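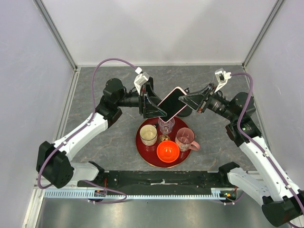 RESEARCH NEWS

Two-Arm Handling Study Reports First Results

The Zirnau Laboratory has completed the first stage of its study on how two robot arms can share control of a single object. The work, carried out under the project name Atura, asks a narrow question: when both grippers are holding the same item, which arm should decide where it goes?

Most earlier work at the laboratory gave that decision to one arm for the length of the task. The other arm followed, adjusting its position to keep its grip. This arrangement is simple to train, but it performs poorly when the leading arm reaches the end of its comfortable range. The following arm often has room to continue, yet it has no means of taking over.

The method developed under Atura allows the lead to pass from one arm to the other while the object is still in the air. A small network, trained together with the main control policy, reads the joint positions of both arms and the opening of each gripper. At every step it produces a single value that sets how much weight each arm's proposed motion receives. The project team refers to this part of the system as Zaki.

A smartphone was chosen as the main test object. It is thin, rigid and smooth, and a small error by either arm is enough to turn it in the grip. In the arrangement used for the study, the arms stand at opposite front corners of the enclosure and hold the phone by its left and right edges, above a round red tray set with a cup, a glass, a mug, a bowl and a small patterned ball. The phone must be carried clear of these items and set down on the tabletop without contact.

The policy was trained on 2,061 demonstrations recorded by human operators. Of these, 781 include at least one point at which the operator shifted the lead from one side to the other. The remaining recordings show one arm leading throughout and were kept so that the policy would not learn to switch when there was no need.

Testing consisted of 144 trials, divided evenly between the new method and the earlier fixed-lead policy. Both policies started from the same set of phone positions, and the tray was turned between trials so that the taller items did not always stand in the same place. The new method completed more trials without contact, and the difference was greatest when the phone had to be set down near one side of the enclosure. In the middle of the workspace, the two policies performed at nearly the same level.

"The gain is where we hoped to find it, at the edges of the reach," said Kieran Lynch, who leads the project. "We are more cautious about the timing of the switch. In several trials the lead changed hands twice within a second, and the phone tilted each time."

The team examined those trials separately and found that the rapid changes began when both arms proposed almost identical motions. A short delay has since been added, so that a new lead must be held for at least 4 control steps before it can change again. Results with the delay in place are not part of the figures given above and will be reported separately.

The second stage will extend the method to objects that bend, beginning with cloth sleeves and thin folders. These present a different problem – the distance between the grippers may change during the task, and neither arm can rely on the object to carry force across to the other. Training recordings for this stage are to be completed in February.

An internal seminar on the findings will be held on 8th November in the Prirgate building. Staff and graduate students from all groups may attend. Requests for the trial records should be sent to the project office in writing, stating the intended use.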